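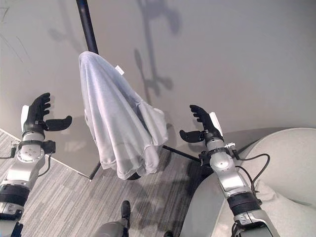 Care of the two-arm cell, Kolside workshop

The garment cell had its service on March 6, 2018 and is back in use. Both wrist clamps were taken off, cleaned and refitted, and the cable on the left wrist was replaced after it had started to drop out when the arm was raised. Please leave a loop of slack in the cables beside each wrist. If one is pulled tight along the forearm it wears at the connector.

Before each run, open and close both hands 5 times with nothing on the pole, then hang the garment and bring the arms up on either side of it. Let the joints warm up for 30 minutes if the room has been cold overnight.

The screws on the round joint covers are checked every 7 weeks, next in June. Spare cables are in the Deltix drawer. There are 2 left, so write it in the book if you take one.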